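The Price of a Pair of Fingers

When Reda Morsy sat down in January to plan the year's spending at Timari, the line for robot equipment had one big number in it and not much else. She had been asked to find a way to teach machines to sort and pack fruit, and the first quote on her desk, from a well-known integrator, covered a full robot cell with its arm, its fencing, its controls and a year of service. It was a handsome document, she remembers, bound like a wedding album, and she kept it in her bag for weeks because she liked the drawings.

What changed her mind was a visit to Flirent, a small outfit in Vondport that works the other way around. They begin with the hand and leave the arm for later. A person holds a gripper in each hand, does the job as patiently as they can, and the recordings become the lessons. You can do a great deal of that before you own a single robot, and you can do it on any table you like - a dining table will serve perfectly well. 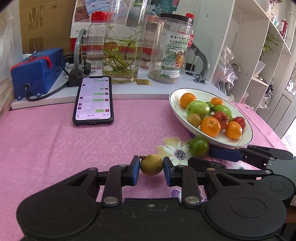 Small fruit between the blue pads of a hand-held gripper, with a plate of tangerines and other fruit waiting nearby.

Morsy came home and tore up her spreadsheet. Her new plan put 40 percent of the money into hand-held grippers and spare parts, 34 percent into wages for the people who would use them, and held back most of the rest for an arm she hasn't yet chosen. She is cheerfully stubborn about that second number. Buyers love a thing that arrives in a crate, she told me over a very long lunch, and they forget that somebody has to stand there and pick up tomatoes with it.

She has other advice for anyone starting out, and she gives it freely (I filled most of a notebook). Order extra finger pads with the first shipment, and ask what they cost before you ask what the gripper costs. Have the supplier write down how long a repair takes. Budget for groceries, too! A firm stem, a soft skin and a lumpy tomato all ask something different of the fingers, and her fruit bill for the first nine weeks ran to around 100 dollars a week, a sum that had to be explained to the accounts office more than once.

El Khatib, the distributor that handles her orders, offered a discount if she bought everything up front. She thought it over for a good long while and said no. She would sooner pay a bit more for a few pairs now, wear them out, and go back knowing what she wants changed.

The arm is still on the list for next year. The bound quote is on a shelf in her office, and she says she'll ask for a new one once the recordings have told her how much reach she needs.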